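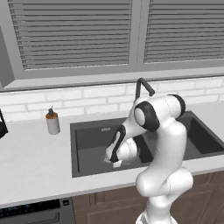 # Teaching a Simulated Arm to Work in a Sink

Project report, Edside lab course
Supervisor: Ursina Widmer

## What we set out to do

Our group wanted to know how many human demonstrations a robot arm needs before it can copy a simple kitchen task. We used a simulated kitchen and drove the arm by remote control. The task was to pick up a small object from the bottom of the sink and set it down in the other basin. Everything ran in Rikholm, the simulator the department already uses, so we had no hardware to book.

We picked the sink because it is harder than a tabletop. The walls limit how the arm can come in, and the gripper has to point almost straight down. If the operator brings it in at a slant, the wrist hits the rim before the fingers reach the floor.

## Setup

The operator holds a six-axis hand controller and watches one camera view on a monitor. Moving the controller moves the gripper, and a trigger closes the fingers. Every demonstration is saved as a list of joint angles, gripper openings and camera images, taken 20 times per second.

Objects were placed at random inside the sink before each run. The operator had 47 seconds. We chose that limit after the practice sessions, where most runs that took longer ended in a drop anyway.

We kept a run if the object ended up in the other basin and the arm had not pushed hard against the sink. Failed runs went into a separate folder and were not used for training.

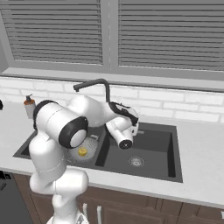
Hindberg, 12/12/2019

Second round of recording. In the first round all of us drove the arm in different ways, and the trained policy was confused by it. One of us lifted straight up and then across. Another dragged the object to the wall and scooped. For this round we agreed on one method:

1. Stop above the object.
2. Turn the wrist so the fingers line up with its short side.
3. Go down slowly and close.
4. Lift clear of the divider before moving sideways.

Step 4 was the one we forgot most. The divider between the basins is dark like the rest of the sink, and from the main camera it is hard to judge how high the fingers are. We added a height readout in the corner of the monitor, which helped more than the second camera view we tried first.

## Results

We ended with 350 good demonstrations. The policy was trained on those and tested on new object positions. It did well near the middle of a basin and badly close to the walls, where we had few examples. Most failures were late grasps: the fingers closed while the arm was already starting to lift.

Training on the second round alone gave smoother motion than training on both rounds together, even with less data.

## What is left

- Record more runs with objects in the corners. Our target is 1,000 demonstrations by March.
- Try the Khunthong controller, which pushes back when the gripper touches something.
- Keep the failed runs and see if they can be used for recovery training.
- Write down the driving method before recording starts. We lost the first round by not doing this.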